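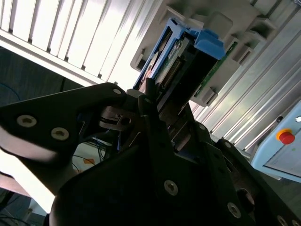 Curso intensivo de back-end da Ileo: vale o preço?

Terminei em agosto o curso de programação back-end da Ileo, na modalidade online com aulas ao vivo. Paguei 1249 euros, em 3 prestações, e entrei a saber escrever scripts simples em Python e pouco mais. Trabalho em suporte técnico e queria passar para desenvolvimento.

O que está incluído

São 78 horas de aulas, acesso à plataforma de exercícios Skidard e um projeto final feito em grupo. As gravações ficam disponíveis depois do curso, mas os exercícios da Skidard deixam de ter correção automática quando a turma encerra. Essa informação só aparece nas condições gerais e devia estar na página de inscrição.

As aulas

A parte de Python e bases de dados foi dada por Corina Imhof, que explica devagar e escreve o código à nossa frente, com erros e tudo. Foi onde aprendi mais. Passámos várias sessões a ler consultas SQL lentas e a perceber que índices faltavam, coisa que já usei no trabalho.

O módulo de testes e integração contínua, com Trevor MacDonald, é mais apressado. Quem nunca usou Git a sério fica para trás na primeira semana. Dois colegas do meu grupo desistiram nessa altura. A bibliografia do módulo é boa, mas está toda em inglês.

A plataforma

A Skidard funciona bem no computador e mal no telemóvel. O editor perde a formatação quando se cola código vindo de fora, e os testes automáticos por vezes recusam soluções corretas por causa de um espaço no fim da linha. O apoio responde no mesmo dia. Há um fórum por turma, pouco usado; quase toda a gente acabou no chat do grupo.

Projeto final

O nosso foi uma API de reservas para uma biblioteca fictícia, com 2000 registos de teste fornecidos pela escola. A revisão de código foi feita por Nadhirah Tuhumury, que deixou comentários linha a linha e nos obrigou a refazer a autenticação. Gostava que houvesse mais uma revisão destas a meio do curso.

Emprego

A Ileo promete acompanhamento na procura de trabalho. No meu caso foram duas conversas sobre o currículo e uma entrevista simulada. Não há garantia de colocação e a escola não publica números por turma. Pedi-os por email e ainda não recebi resposta.

Pontos a favor: professores acessíveis, SQL bem dado, revisão de código séria.
Pontos contra: ritmo desigual entre módulos, plataforma fraca no telemóvel, poucos dados sobre emprego.

Classificação: 3 em 5. Recomendo a quem já programa um pouco. Para começar do zero, é melhor fazer antes um curso introdutório gratuito e treinar Git.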